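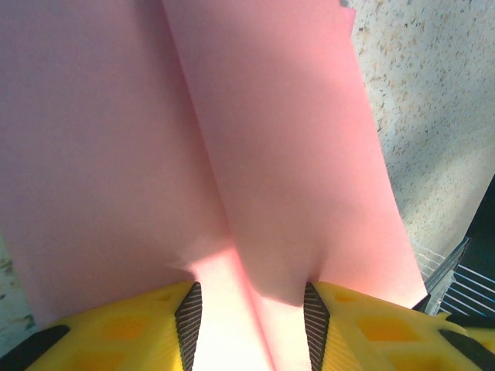
A large pink sheet, creased down the middle.

About Delness

Delness sells paper and thin foam in sheets. We cut it, stack it and ship it to schools, party stores, sign shops and people who make things at the kitchen table. We also fold a good part of it ourselves, in the workshop at Stilby, for customers who would like to skip that step.

We are not convinced that craft supplies need a philosophy. Most pages like this one tell you the company was born out of a passion. Ours started when the stationery wholesaler at Dostmont closed and someone had to take over 3,237 packs of colored sheet in odd sizes. Half of it sold. The rest taught us what people don't want, mainly brown.

What we do

Cut sheets in paper and foam, single colors, any quantity from one pack up. Orders over 1,000 sheets are cut to your size at no extra charge. Orders over 3,000 go out on a pallet, so please check that you have a door it will fit through.

Folding and creasing. A soft bend and a sharp crease are different jobs and we price them that way. If you write "folded" on the order form we will write back and ask which one you mean.

Sample sets. One small piece of everything in stock, currently the Michailidis range and our own. The Michailidis range is the thinner of the two. Some customers swear by it for flowers and lanterns. We think it marks too easily at the fold, but it outsells ours, so make of that what you like.

About color

Pink gets more complaints than anything else we sell. The same sheet can look dusty on one side of a bend and close to salmon on the other, and if light comes through from behind it goes nearly white. Customers hold it up to a window and tell us we sent two colors. We used to print a color number on the website next to a little square, and we took the squares down because no two screens showed them alike. Order the sample set. It costs less than sending back a box.

What we don't claim

We don't call our sheets "premium". We have asked several suppliers what the word means and are still waiting for an answer. We don't say "eco" either - the paper goes in your recycling if your town takes it, and the foam mostly doesn't.

We have also stopped promising next-day delivery. The carrier promised it to us, and we passed it on, and in November we had 1,029 orders and a lot of email.

Visiting

The counter at Stilby is open mornings. You can handle the stock and bend a sheet before you buy it. Bring the size you need in inches, written down.

Page last updated 2022-10-27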